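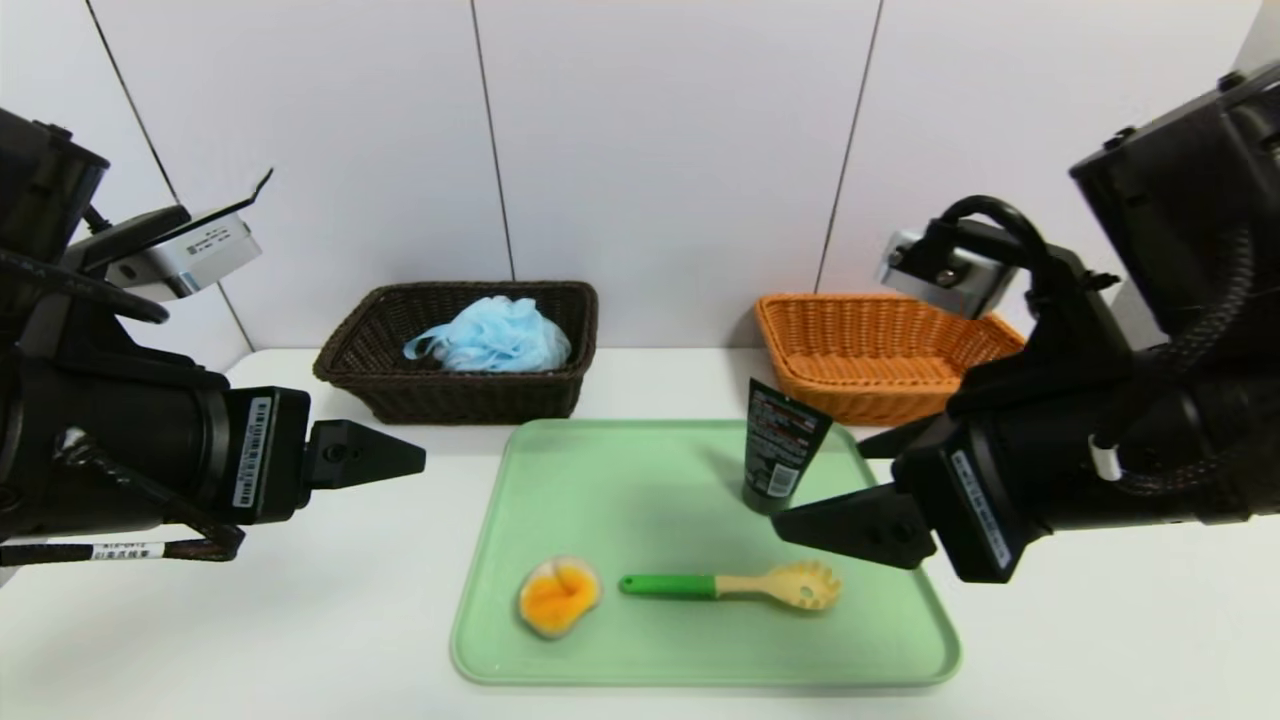 Pateo writes the software that sits between "put that in the basket" and two arms moving at once. We love this problem! A person glances at a counter and knows what goes where, and we want a planner to get there with the same lack of fuss. Take a green tray holding a tube, a fluffy orange and yellow sponge and a spaghetti server, with a pair of wicker baskets behind it. Our planner has to pick which arm goes first, keep the elbows apart, and find a grasp on a long thin handle that still leaves room to let go over a rim -- and it has to do all of that before anyone gets bored of waiting.

Getachew Lemma and Liya Chala started the company in November with a motion planner and a borrowed desk. Arne Hagedorn joined to build perception, and Tolera Moges looks after Prernley, our replay tool, which lines up every camera view with joint positions and planner decisions on one timeline. It began as a weekend script. Now we open it before we open our mail.
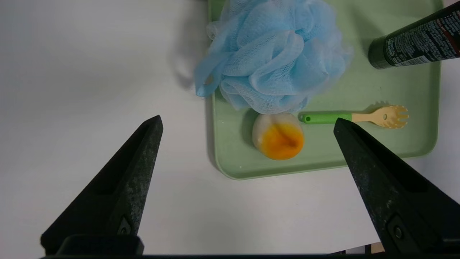

Soft things are where Arne has the most fun. Netting has no fixed shape, so his model stores a spread of likely outlines and updates it as the fingers get closer. The planner reads that spread directly and slows down when it gets wide. Getting those two pieces to talk took us 2 rewrites and a lot of whiteboard, and we're still changing the message format (sorry, Tolera).

Our regression set, Prerketari, has 1,446 recorded tabletop episodes, 782 of them with both arms sharing the workspace. Every merge runs against all of it. If a change makes one episode worse, the author writes a short note on why, and we read the notes together over lunch. Some of them are very good reading.

We like small pull requests, plots with labeled axes, and visitors with odd objects in their pockets. Adelino Peixoto answers the general inbox and is happy to set up a call about planning, grasping or Prernley access.

Page last updated 2021-04-22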